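About Grenance

Grenance supplies replacement lids, knobs, handles and fasteners for household cookware. The company operates from a single building in Adams, which holds the parts warehouse, the packing line and the office. The catalog lists 1,540 parts. Orders ship in the United States and Canada.

What we stock

Parts are grouped by how they attach. Knobs are sorted by thread size, handles by bracket spacing, and lids by the inside diameter of the rim they seat on. Outside diameter is listed as a secondary figure only, as it varies too much between makers to be used for matching. Measure the pot across the inside edge and enter that value in the lid finder.

The Nimidia line covers tempered glass lids. The Grorkulach line covers knobs and side handles, sold singly or in pairs, with screws included.

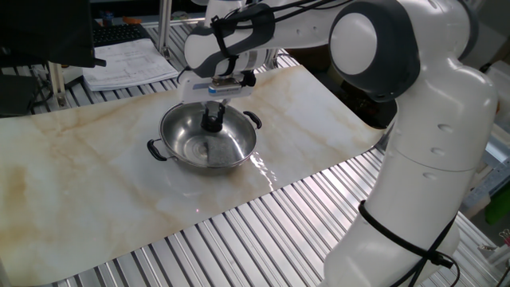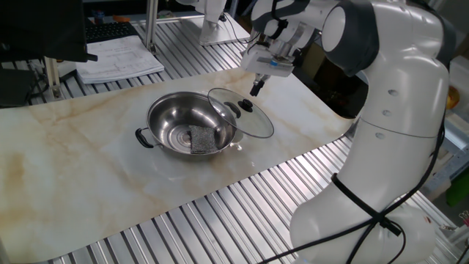
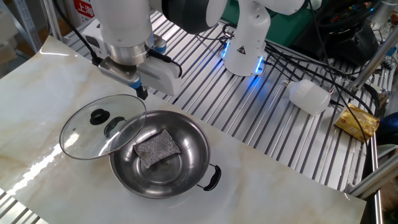
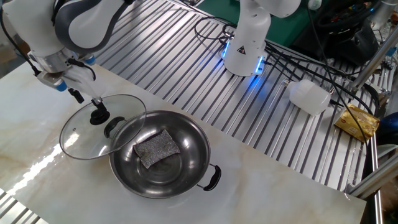 Shallow pans with two side handles.

One customer wrote that the lid finder had returned 3 matches for an old saucepan and asked which to order, and went on to say that the listing ought to show rim depth next to diameter. Rim depth was added to all lid listings on September 11, 2020.

Ordering and returns

The minimum order is one part. Trade accounts are open to repair shops and resellers, with bulk pricing on quantities of 2,000 and up. Unused parts may be returned within six weeks of delivery. Lids must be sent back in the original sleeve – unsleeved glass is not accepted by our carrier.

The warehouse closes for inventory during the first week of August. Orders placed in that week are queued and shipped in the sequence received.

Parts identification

If a part is not in the catalog, send the thread size or bracket spacing along with the maker's mark from the base of the pot. Requests are answered by email, normally within three working days.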